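Indexing a Small-Town Newspaper from Scanned Pages: Project Report

Nusrat Tanoli
Final-year project, Information Management
Submitted Monday, September 22, 2025

1. Background

The Dasalley Courier was a weekly newspaper that served the market town of Dasalley and the villages along the valley. The paper survives as bound volumes in the town library and as a set of page scans made from those volumes. The scans are readable on screen but were never indexed. A reader looking for a family name has had to know the approximate week of the event and then page through the issue by eye.

The project set out to test whether a single student, working part time, could produce a usable name index for a portion of the run, and to record what it cost in hours. The portion selected was 1460 pages. Text recognition had been applied to these scans by the library's supplier, but the output had not been checked and was not searchable by the public.

The report covers the selection of material, the index format, the correction procedure, the results and the problems met. It does not deal with copyright, which the library had settled before the project began.

2. Material

The Courier was printed as a broadsheet. Most issues in the selected portion have eight pages, with occasional supplements at the agricultural show and at Christmas. Page one carries advertisements only. Births, marriages and deaths appear on page four in the earlier volumes and move to page eight later on, a change made without any notice to readers that I could find.

The bound volumes vary in condition. Two have tight bindings, and the inner column of each left-hand page curves into the gutter. In the scans this column is compressed and the recognition software drops the last letters of most lines. A third volume was rebound after water damage, and several issues in it are in the wrong order. The scans reproduce the wrong order. File names were assigned by sequence, so the file name cannot be relied on as a guide to the date in that volume.

The typeface changes once. The earlier face is small and heavily inked, and the letters 'rn' and 'm' are often confused, as are 'c' and 'e'. The later face is cleaner and the error rate falls noticeably.

3. Index format

Three formats were considered. The first was a plain list of surnames with page references, as found at the back of a printed local history. The second was a table with one row per mention. The third was a marked-up transcript from which an index could be generated.

The third was rejected on grounds of time. The first was rejected because common surnames would have collected long strings of references with nothing to tell them apart. The second was adopted. Each row holds the surname, forename or initials, title if given, place if given, type of notice, date of issue, page and column. A final field is kept for remarks.

The type of notice was limited to 14 categories. The list was drawn up after reading a sample of issues and was altered once, when 'inquest' was separated from 'court'. Sports results were kept in a single category, which in hindsight was too broad. A name in a cricket scorecard and a name in a report of a football club dinner are of different use to a family historian, and readers in the trial commented on it.

Married women presented a particular difficulty. In the earlier issues a married woman is usually given by her husband's name alone, as in 'Mrs. Thos. Adero'. These were entered under the surname with the husband's forename in the forename field and 'Mrs' in the title field. No attempt was made to supply her own forename from other sources. A reader searching for her by that name will therefore not find her, and a note to this effect appears at the head of the index.

4. Procedure

Work was divided into batches of 200 pages, with a short final batch. Each batch passed through the same steps.

First, the recognised text was run through a script which picked out strings likely to be names. The script used capital letters, the presence of a title and a surname list taken from the library's existing card index. It was written in Python and is given in the appendix to the bound copy of this report.

Second, each proposed name was checked against the page scan. Rows were accepted, corrected or deleted. This was the slowest step by a wide margin.

Third, a number of pages from the batch were read in full, without reference to the script's output, and every name was written down by hand. The two lists were then compared. The purpose was to estimate how many names the script had missed altogether, as these could not be found by checking its output.

Fourth, the rows were merged into the main table and the surnames sorted. Sorting brought many errors to light that had passed the second step. 'Bugti' and 'Bugtl' stood next to each other, as did 'Idetti' and 'Idetti.' with a stray full point, and both pairs were put right in a few minutes.

The spelling printed in the newspaper was kept in all cases, even where it was plainly a compositor's mistake. Where the intended spelling was certain, it was added in the remarks field so that a search would still find it. I was less consistent about this in the first two batches and went back over them in June.

5. Results

The script performed best on court reports and worst on funeral reports. Court reports follow a set form, with title, forename and surname, and often an age and street. Funeral reports list mourners in long runs separated by commas, with relationships in brackets, and a dropped comma will join two people into one. In the tightly bound volumes the funeral lists had to be typed from the scan by hand – the recognised text was of no help.

Advertisements were indexed only where a person was named as proprietor. Traders who advertised every week were entered at first appearance and at any change of address or wording. This is a departure from the rule of one row per mention and is explained in the notes. Without it the index would have been swollen by a draper and two seed merchants.

Misreadings of initials were the most frequent error left after checking. An 'F' printed with a worn lower half is easily taken for a 'P', and there is nothing in the sentence to show which is correct. Doubtful initials are marked with a query.

6. Reader trial

A short trial was held with readers from the local history group. They were given the index as a spreadsheet and asked to look for names of their own choosing. Their remarks were noted as they worked and are summarised here.

Most readers looked for a surname and then scanned the place column. Few used the type of notice until it was pointed out to them. Several asked for variant spellings to be grouped, so that a search for one would bring up the rest. This is reasonable but needs judgement on every group, and it was left for later work. One reader found a great-uncle in the inquest entries and spent the remainder of the session reading the report.

Readers also wanted to go straight from a row to the page. The library's viewer allows a link to an issue but not to a page, so the link column opens the issue at page one and the reader must move forward from there. The supplier has been asked whether page links can be provided.

Tables with marble-patterned tops.

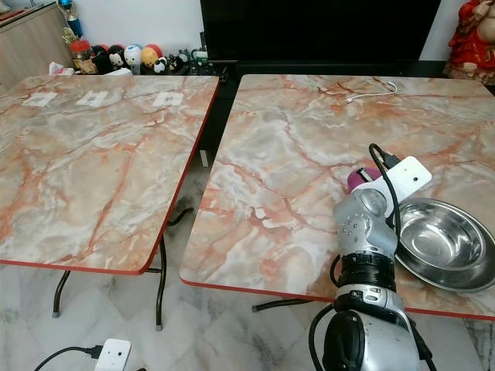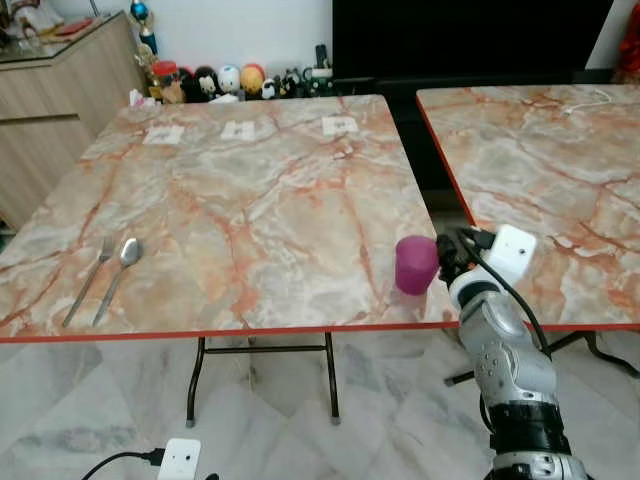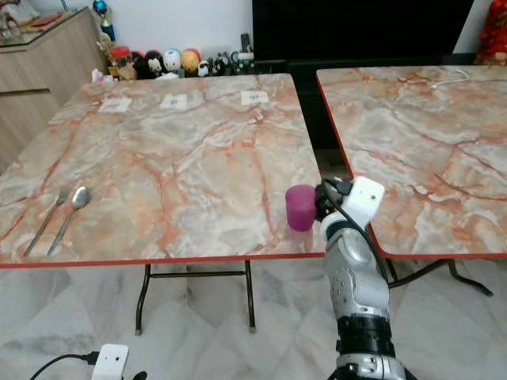

7. Problems and limits

The misplaced issues in the rebound volume cost more time than any other single fault. The error was noticed only when a marriage appeared to have been reported before the engagement. All rows already entered from that volume were checked again against the printed date at the head of the page, and the date field is now taken from the page in every case. The original file name is kept in a separate column so that the scan can still be traced.

Supplements are a smaller problem of the same kind. They have their own page numbers, beginning again at one, and some were bound at the end of the volume instead of with their issue. They are entered with an 'S' before the page number.

The surname list used by the script came from the card index, which was compiled by people interested in long-established families. Names of seasonal workers, visiting performers and railway staff are poorly represented in it. The full reading of sample pages showed that these were the names most often missed. Adding a second list from the trade directories improved matters in the later batches, but the earlier ones were not run again, and the index is uneven as a result.

There was only one indexer, and no second person checked the rows. The comparison in step three gives some measure of names missed but none of names consistently misread by the same pair of eyes.

8. Recommendations for further work

The two tightly bound volumes should be rescanned if they are ever disbound for repair. There is little to be gained by further correction of the present scans.

The first batches should be run again with the combined surname list. The script skips rows already present, so only new proposals would need checking.

The sports category should be divided before any more pages are added. A division by sport would be simplest and could be done largely from the remarks field, where the name of the club was generally noted.

The table has been deposited with the library in spreadsheet form and as plain comma-separated text, together with the notes on method and the list of categories. Corrections should be sent to the local studies desk, quoting the row number.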